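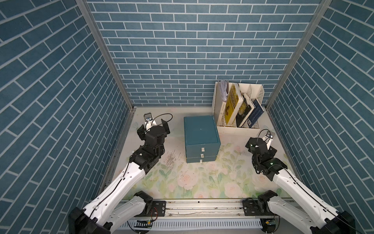
4.2 Printed patterns and the choice of tenants

The questionnaire was sent to 1,119 rented households in Nurnell and Takham, and 178 of them agreed to a longer interview. We asked each tenant which surfaces in the home they had covered or replaced by themselves, and what they paid for it. Plain colours were the most common answer for bedrooms. In kitchens and hallways the tenants preferred prints which imitate another material, mainly brick, tile and stone.

Brick prints are sold in many colours that a real brick seldom has, and they are often combined with a floral print on the floor (Figure 3 shows blue brick with pastel roses). Shetty calls this "borrowed masonry" and connects it with short leases. Our interviews support her view only in part. Tenants who had stayed 12 years in the same flat used such prints too — some of them had renewed the same pattern twice.

The landlord's permission was a weaker factor than we expected. In Takham, few tenants had asked for it before they started. In Nurnell, where the deposit rules were changed in October, more of them had asked, but they described the question as a matter of politeness to the owner. The cost of removal is treated in Section 4.3.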